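The Birnell Numbers

I'd been at Birnell for 12 days when the numbers came out wrong, and I want to say up front that I didn't break anything. I just looked at it funny.

Birnell is a county planning office, kind of. We cover a bunch of small towns that can't afford their own data people, so they all share us, and "us" back then meant me and Mwanaisha Tanui, who had built the whole data setup by herself over two winters and talked about it the way my aunt talks about her tomatoes. Every night a script went out and collected files from the towns. Permits, parcels, bus counts, that kind of thing. Then it cleaned them up and put them on the public site. My job was to come in, make coffee, and check the row counts against the day before.

So I'm checking. Brutano, fine. Nzioka, fine, a couple of new driveway permits. Drernel, 285 buildings. And the day before, Drernel had 124 buildings.

I did the subtraction on a sticky note because I didn't trust my head. 161 extra buildings, overnight, in a town where the big news that year was a second stop sign.

"Mwanaisha," I said, "did Drernel get bigger?"

She rolled her chair over without standing up (it's a long room, she had a good push) and squinted at my screen. Then she said a word I won't put in here and rolled back.

The log

We opened up the log from the night run, and it was clean. No errors, no warnings, nothing skipped. I was sort of hoping for a big red line I could point at. Mwanaisha told me a clean log just means the computer is happy, and the computer is happy about all kinds of things!

So then we pulled the file itself, the one the town had sent. I scrolled. All the new rows had addresses on streets I'd never heard of. Heron Street. Upper Mill Row. A Chapel Lane with houses going all the way up into the sixties. I'd driven through Drernel maybe four times in my life, on the way to my sister's, and I was pretty sure there was one street and then a lot of reservoir.

"There's no Chapel Lane," I said.

Mwanaisha didn't say anything for a while. She was reading the last column, the one for year of demolition, which our script threw away because it was always blank. It wasn't blank now. Every one of those rows had the same year in it, and it was the year they filled the reservoir.

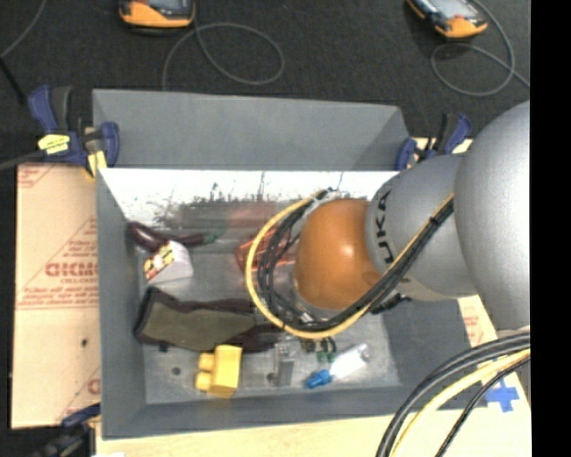

The phone call

I got to call the town clerk, on account of being new. I had a whole speech ready about file formats. He let me get through most of it, too, which was nice of him.

"Oh, those," he said. "Those are my mother's."

She'd grown up on Heron Street, he told me. She had kept a list of every house in the old part of town, who lived there and what color the door was, in a recipe box. She died in January. He'd been typing the cards up after supper since then, and he'd put them in the town spreadsheet so they'd be somewhere, and I guess he forgot the spreadsheet went anyplace.

I said I was sorry. I said it twice, I think. Then I asked if he had the door colors typed up too, and he said sure, but there wasn't a column for that.

I went back and told Mwanaisha, and she sat there clicking her pen. The right thing to do was a filter. One line, drop anything with a demolition year, rerun it, done by lunch. She even typed it. I watched her type it, and I watched her hold down the delete key.

What she did was make a second table. She called it drernel_prior, because she names everything like that, and she moved the old houses over there so the real count went back to 124 and no one would try to send a school bus to the bottom of a lake. Then she added a column on the end.

I wrote the note for the change log. It took me most of the afternoon and it still came out pretty stiff.

"21/10/2021. Added historical structures for Drernel. New field: door_color. Source: recipe box."

The clerk sent the rest over that night. Number 9 Heron Street was yellow.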